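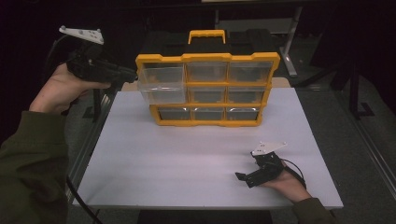
Someone objected at the end of last session that none of this is worth doing for small parts, you just buy a big bag of everything and stop worrying. Fair point, and for some items it's the right answer. But you need to know which items, so that's where we start.

## Session 4 – Stock control for small stores

Recap from session 3, quick:

- stock on hand = what is physically there
- stock on order = paid for or promised, not arrived
- stock position = on hand + on order – whatever is already committed to jobs
- reorder decisions use **position**, never on hand alone. Most double orders come from this mistake.

### 1. Sorting items by what they cost you

Trastmont case (handout from session 2, bring it). Store carries 3,978 stock lines. Can't watch all of them closely. So: annual use × unit cost for each line, sort high to low, running total.

- **A items** – the top of the list, up to 80 percent of yearly spend. Usually a small share of the lines. Check often, count often, order carefully.
- **B items** – next chunk. Regular review, nothing fancy.
- **C items** – the long tail. Washers, fuses, clips. Cheap to hold, so hold more and look less.

The "big bag" approach = a C item policy. Works fine there. Do it with A items and your cash is sitting on a shelf.

Watch out: value isn't the same as importance. A two-dollar gasket that stops the line at Perneck when it's missing is a C by spend and critical by effect. Keep a second mark for that (we'll use * in the exercises). C* items get a safety stock, a decent one, and somebody has to check it.

Also – redo the sort every year. Use changes, prices change, the list goes stale.

### 2. When to order

Reorder point = use during lead time + safety stock.

Worked one. Item uses 780 a year. 52 weeks, so 15 a week. Supplier takes two weeks to deliver. Use during lead time = 30. Say we want ten extra for safety.

Reorder point = 30 + 10 = 40.

So when the stock *position* hits 40, order. Not when the drawer looks low. "Looks low" is different for every person and different at 4 pm than at 8 am.

Lead time is counted from the moment you notice to the moment the part can be picked. Includes:

- waiting for someone to sign the order
- supplier processing
- shipping
- unpacking, checking and putting away (people forget this one, can be days)

Exercise: Cenia quotes a one week lead time, but their paperwork gets signed every other week. What is the worst case lead time? Work out the reorder point again for the same item with that number. Keep the safety stock at ten.

### 3. How much to order

Two costs pulling against each other. Order often = lots of ordering cost. Order rarely = lots of stock sitting around. The formula:

**Q = √(2DS / H)**

D = yearly demand, S = cost of placing one order, H = cost of holding one unit for a year.

Example. D = 400, S = four dollars, H = two dollars.

2 × 400 × 4 = 3200. Divide by 2 = 1600. Square root = 40. Order 40 at a time, ten orders a year.

Check it: ordering cost is ten × $4 = $40. Average stock is half of 40, so 20 × $2 = $40. Total $80 a year. The two halves come out equal at the best Q, which is a handy way to check your arithmetic.

Now order 80 at a time instead. Five orders, $20. Average stock 40, $80 to hold. Total $100. So we doubled the order size and teh cost went up by a quarter. That's the bit to remember – the curve is flat near the bottom. You don't need exact numbers. Round to the pack size and move on.

Where it breaks:

- demand comes in lumps (one big job, then nothing)
- price breaks for bulk
- things that expire – adhesives, batteries, some seals
- things that go obsolete when a model changes

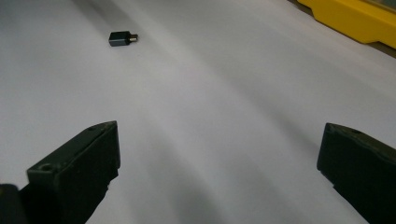
On price breaks: work out the total yearly cost at each break, purchase price included, and compare. Don't just take the discount. The discount has to beat the extra holding cost, and for slow movers it often doesn't. We'll do one of these in full next session, no time today.

### 4. Two-bin systems

For C items. No records, no formula once it's set up.

- Two bins of the same part. Pick from the front one.
- Front one empty → move the back one forward, send the card to ordering.
- Back bin holds the reorder point quantity. That's the whole trick. If it holds less you run out, if it holds a lot more you're just storing stuff.

With drawers, same idea, use a bag inside the drawer instead of a second bin. Seal the bag, card on the seal. Opening the bag = time to order.

Apaza exercise (page 3 of the packet) – they ran two bins but refilled the front one from the back one whenever it got low. Why does that kill the system? Two sentences is enough.

### 5. Labels and locations

Short section, but gets asked on every site visit.

- one location code per place. Row, then column. Pick an order and stick to it.
- code goes on the location AND in the record
- part number on the label, plus a plain word description. New staff will search for "hose clip", not for the number
- avoid locations named after what's in them now. Contents move.
- leave spare locations. A full system is a system where people start putting things on top.

Mixed parts in one location: don't. If you really have to, only when they look completely different from each other.

### 6. Counting

Full count once a year vs cycle counting, a few lines every day. Cycle counting finds errors while someone still remembers what happened. A items more often, C items once in a while. When a count is off, write down *why* before you correct the record. Otherwise you've fixed the number and will recieve the same error next month.

### For next time

- read the price break pages in the packet
- finish Cenia and Apaza exercises, handwritten is fine
- bring a list of ten items from your own store w/ yearly use and unit cost. Estimates OK. We sort them in class.
- calculator please, phones are slow for the square roots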